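HOUSEHOLDS in Mullstead could get a one-time utility credit of up to $159 this spring under a plan approved by the city council.

The credit will go to residents who paid for city water service for at least six months last year. More than 15,000 accounts are expected to qualify.

Most customers do not need to apply. The amount will be taken off their March bill and will show on a separate line.

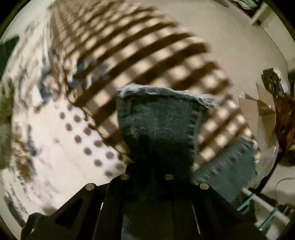 Dark denim with a frayed top edge and a seam along the right side

Renters whose water is included in their rent must fill out a two-page form and attach a copy of their lease. Forms are available at city hall and at the Takagi Branch Library, and must be turned in by 6 p.m. on the last business day of February.

The size of the credit depends on household income. Those in the lowest bracket will get the full amount, while others will receive a smaller share.

Accounts with a past-due balance are still eligible, but the credit will be applied to the debt first. Business accounts are not included.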